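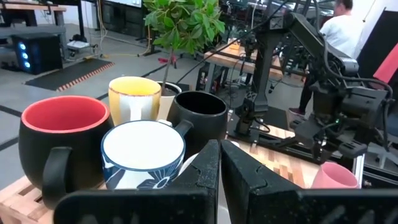 Abro hilo sobre el kit de dos brazos de Rorkodel, que probamos en el taller desde mayo. Varias personas me han pedido opinión y prefiero escribirla una sola vez. El español no es mi primera lengua, disculpen si alguna frase suena rara.

1/ Precio: pagamos 3.697 euros por el kit completo: dos brazos, dos pinzas, cámara de muñeca, fuentes, cables y un año de soporte. La mesa no está incluida. El envío se paga aparte y en nuestro caso tardó 15 días.

2/ Montaje. El manual dice una tarde. Haruna Fukuda y yo necesitamos dos. Las instrucciones de la base son claras, pero las del cableado tienen un error en la página 37: los conectores del codo y de la muñeca están intercambiados en el dibujo. Ya lo comuniqué al soporte y me contestaron con educación el mismo día.

3/ La tarea que usamos para comparar kits es siempre la misma: tazas. Coger una taza por el asa o por el borde, moverla y dejarla de pie. Parece poca cosa. Las asas son todas diferentes y el esmalte brillante le complica la vida a la cámara.

4/ Los dedos de la pinza me gustan. Son grandes, con superficie mate y una muesca en la parte interior. Con asas gruesas trabajan bien. Con asas finas hay que bajar la fuerza a mano, porque el valor de fábrica es demasiado alto para mi gusto.

5/ Punto débil: el tamaño de esos mismos dedos. Tapan mucho la vista de la cámara de muñeca cuando la pinza está cerca de la mesa. Si los objetos están juntos, conviene añadir una cámara fija. Rorkodel vende una, pero sirve cualquiera con USB.

6/ Otro punto débil: los cables van por fuera del brazo. Nosotros los sujetamos con bridas y aun así reviso todo antes de cada sesión. En el kit de Erkora, que probé el año pasado, iban por dentro. Aquel costaba bastante más, hay que decirlo.

7/ Software. Se instala sin drama en Linux. La calibración dura 55 segundos por brazo y se debe repetir cada vez que se apaga la fuente. Me gustaría poder guardarla. Me dicen que llegará en una actualización, no me dieron fecha.

8/ Ruido: poco. Se puede hablar al lado sin levantar la voz.

9/ ¿Lo recomiendo? Para un laboratorio pequeño o una escuela técnica, sí, con la cámara adicional. Para una línea de producción, no lo compraría. Tampoco el fabricante lo anuncia para eso.

10/ Me preguntan por mensaje si vale la pena comprar un solo brazo. Si solamente van a coger y dejar, sí. Para pasar objetos de una pinza a la otra necesitan los dos, y comprar el segundo más tarde sale más caro.

11/ El próximo hilo será sobre las pinzas blandas de Flilden, que todavía no he recibido. Si alguien ya las tiene, le agradezco que me escriba. Iman Saber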